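Salt used to be the thing you stole from cafés. Now it has a vintage, a tasting note and, in the case of Zotida, a waiting list of 717 people who presumably own pepper already.

Zotida comes from a single pan on the Tumov flats, raked by hand in May and left alone until somebody's grandmother approves. Florian Ruchti, who founded the firm after a career in office furniture, releases 48 jars a year. Each costs around £3030 and arrives with a spoon you are discouraged from using.

I was allowed nine flakes, on a radish, on a Tuesday. They were very good. They crunched, then went faintly sweet, and I thought of the sea — though I had been told to. 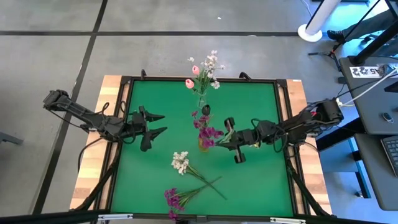 Ruchti is already planning a smoked version, to be called Bawa, which will spend a winter hanging over cherry wood and cost more again. He would not say how much. He did say that the jar is refillable, and when I asked with what, he looked out of the window for a while and offered me another radish.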